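Search products
Enter keyword or item no.
Search

Skondesine Recessed Drip Tray, Item 209

The Skondesine 209 is a drop-in drip tray for office kitchens, hotel breakfast rooms and self-serve drink counters. It mounts flush in the counter and is sold with or without a drain connection.

The body is stainless steel with a removable slotted grate. Lift the grate out by hand for washing – no tools are needed. The drain outlet is at the rear and takes a standard hose, sold separately. Trays without a drain should be emptied at the end of each shift.

Cut the counter opening with the paper template in the box. Check the underside for braces and pipes before cutting. Seal the rim with food-safe silicone and leave it overnight. Two trays can share one counter, but keep them clear of any seam between slabs.

Clean with warm water and mild dish soap. Do not use bleach or steel wool. Dried syrup and juice come off the grate after a short soak.

Replacement grates and hoses are stocked under the Kozan name. Orders of up to 50 trays ship from our own warehouse. For larger orders, write to Anselmo Vidal in the sales office.

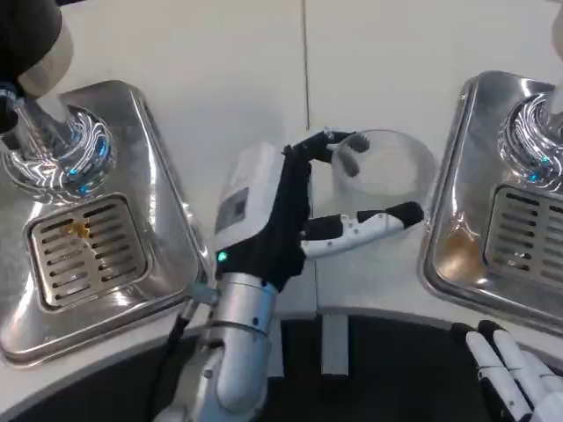
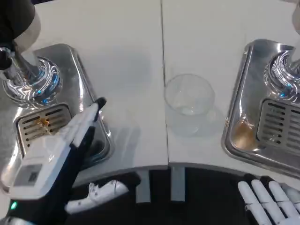 Counter Fittings – Drip Trays and Grates

The Gruvik tray without a rim is no longer made. Grates for it can still be ordered until the end of September.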